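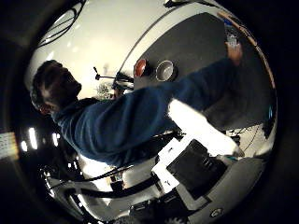 Projects > Student Reports > Equipment Planning > Table Cell

Last updated: Dec 20, 2018

Planning and Budgeting a Shared Tabletop Manipulation Cell

Jovita Nava and Asnakech Lencho

1. Purpose

This report covers the equipment planning for a tabletop manipulation cell to be shared by two course sections at the Nurngate teaching lab. The arm itself was already allotted to us and is outside the budget. Our task was to specify everything else: gripper, wrist camera, lighting, cable management, work surface, test objects and spares. We were given a fixed budget of 100 units, where one unit is the lab's internal accounting unit for shared equipment. Labor is not charged.

2. Requirements

The cell must support pick-and-place exercises with household objects, mainly bowls and cups. A person has to be able to reach across the table to reset objects between trials. The wrist camera must keep both the fingers and the work surface in view through the full approach. Setup from a cold start should take no more than 12 minutes, including camera checks.

We also had one requirement from the lab side: no part may be fastened permanently to the table, as other groups need the floor space at the end of each term.

3. Gripper

Two vendors were compared. Badum offers a parallel gripper with replaceable fingers sold in pairs. Flumov offers a similar unit with a longer stroke, but the fingers and base plate are one assembly, so a broken finger means returning the whole part. The Flumov stroke is useful for wide bowls picked across the full diameter. Most of our exercises pick at the rim, where stroke is not the limit.

We chose Badum. Finger color was left open in the first draft of the order and should not have been. Pale fingers close to a wide lens tend to overexpose when the camera sets its exposure for a dark table, and the detail at the fingertip is lost. Matte gray fingers cost the same. The revised order specifies matte gray for the spare sets.

4. Wrist camera

A wide lens is needed to meet the view requirement at short range. The cost is dark corners and strong distortion at the border of the image. We accepted both. Calibration is done with a printed board, which the lab already owns.

The camera cable is the weak point. It has to follow every wrist rotation without pulling on the connector, and a loop that is too generous will swing in front of the lens. We budgeted for a right-angle connector and 2 spare cables. Spiral wrap was considered and dropped – it stiffens the bundle near the last joint.

5. Lighting

Ceiling lights alone leave shadows under the gripper, and the direction of the shadow changes with each arm pose. The plan calls for diffuse lamps on stands, placed on opposite sides of the table. Stands must carry a weight bag. Ring lights on the gripper were rejected because of glare from metal bowls.

6. Work surface and objects

A dark, low-gloss tabletop gives good contrast with most objects and hides wear. It is poor for dark objects, so a light mat is included for those exercises. Bowls are bought in more than one color and finish: a shiny metal bowl and a colored one fail in different ways under the same detection settings, and students should meet both cases early.

7. Budget

Gripper and base plate: 41
Spare fingers: 9
Camera, lens and cables: 22
Lamps, stands and weight bags: 13
Mat and test objects: 4
Cable clips and fasteners: 3
Reserve: 8
Total: 100

The reserve is smaller than we wanted. If the Badum quote rises after October of next year, the first item to cut is the second lamp, then the light mat.

8. Use estimate

From the section schedules we expect 292 sessions before the cell is due for review. Finger wear is the main recurring cost. We have no wear data of our own for the Badum fingers and used the replacement interval from the Bogale project, an earlier student cell with a heavier gripper. That figure is probably pessimistic for our loads.

9. Open items

– Storage location for the stands between terms.
– Whether the second section needs its own set of objects.
– Written procedure for reaching into the work area. The current rule is that the arm is paused first, but the pause control is on the far side of the table from the usual reset position. An extension cable for the control is not in the budget above and would come out of the reserve.
– Approval of the revised finger order.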